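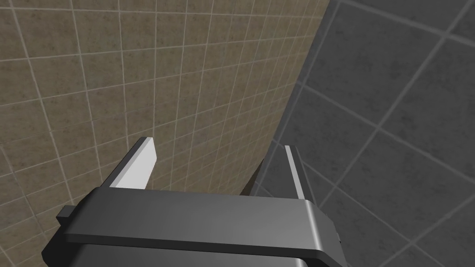

**Dark grout with light tile: am I going to regret this?**

**mudroom_marge**
OK so I'm redoing our upstairs bathroom and I've gone back and forth on grout color so many times that my husband has stopped answering when I ask. One wall is getting beige tile, and I love it, but the guy at Walczak tried very hard to talk me into charcoal grout. He said matching beige would look "muddy" in a year. My sister's bathroom has matching grout and it looks fine to me?? But she also cleans it with a toothbrush and I am never, ever going to do that.

It's a small room, 54 square feet. Kids use it. We have hard water. Talk me into or out of something, please.

**tilt_and_level**
Go matching. Dark grout on light tile turns the whole wall into graph paper, and every spot where your lines wander will show. Are you setting it yourself? If so, double go matching.

**mudroom_marge**
Yes, setting it myself (gulp). I did the laundry room backsplash last November and only cried once.

**pennyround**
I'll disagree with tilt. I did charcoal with cream tile in our hall bath and I still like it every morning. The trick is thin joints. Mine are tight and the lines read as a pattern, kind of soft. What you have to watch for is haze. Dark grout leaves a film on light tile and you need to wipe it off early, then wipe it again, then again after dinner when the light is different and you see everything you missed.

And hard water does show on dark grout. It dries kind of chalky. I won't pretend it doesn't.

**tilt_and_level**
The chalky thing is why I ripped mine out, so we agree more than you think. I went with a warm gray from Randosetti the second time, a shade darker than the tile, and it hides soap scum and dirt both.

**grout_doubt**
A middle shade is what I'd do too. Beige on one side and dark gray on the other can look great, but then you have to decide what happens in the corner where they meet. I used color-matched caulk there — don't grout an inside corner, it'll crack on you. Took me two tries to get the bead straight, and I'd buy the good tape if I were starting over.

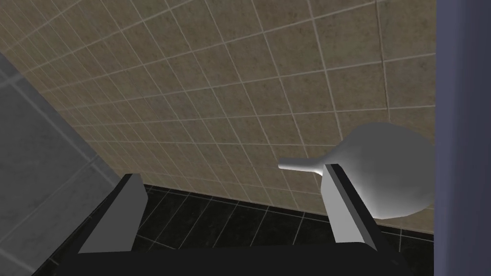
**pennyround**
Caulk in the corner, yes, always, and please buy it at the same time as the grout! I waited, the Plerneo color I'd picked was out of stock everywhere, and I ended up with a corner that is just slightly pink. I see it every time I brush my teeth.

**mudroom_marge**
Slightly pink is exactly the kind of thing that would happen to me. Does anybody seal theirs? The bag says no need.

**tilt_and_level**
If the bag says no need then I'd skip it. Sealer over the wrong grout goes blotchy.

**grout_doubt**
I seal everything. Trurgate, thin coat, wipe off the extra. Mine hasn't gone blotchy, but I tried it on a scrap board first, and you should do that with the grout colors too. Stick a few leftover tiles down, grout half and half, and leave it in the bathroom for a week. Wet grout looks way darker than it'll end up.

**mudroom_marge**
A scrap board! I have a whole box of broken tiles from practicing my cuts, so that's tonight's project. Leaning warm gray. I'll report back once it's dry, and if it comes out pink I'm blaming penny.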